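4.3 Clearing and Holding Positions (Tabletop Cells)

Applies to Jedoler cells with one pedestal-mounted arm. Complete section 4.2 first.

1. Set the speed limit to 169 mm/s before any motion close to the tabletop.
2. Point the gripper straight down when working near flat items such as a phone.
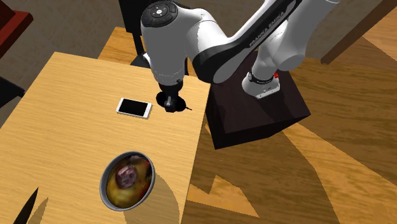
3. Keep open bowls out of the planned path. Liquids count as fragile items under Istia site rules.
4. Enter knives and other pointed items in the object list as keep-out zones — never as graspable by default.
5. Retreat to the holding position outside the table edge. Check chair clearance there as well.

CAUTION: A backrest beside the table is an obstacle. Fault 878 means the zone list does not include it.

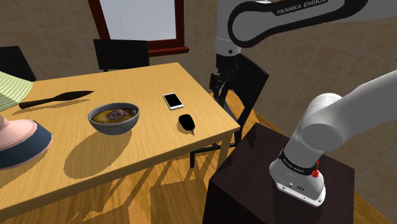 Grīnberga adds that the holding position should be rechecked each Monday and after any furniture is moved, even if the log shows no faults.

6. Save the zone list and record its revision on form 34.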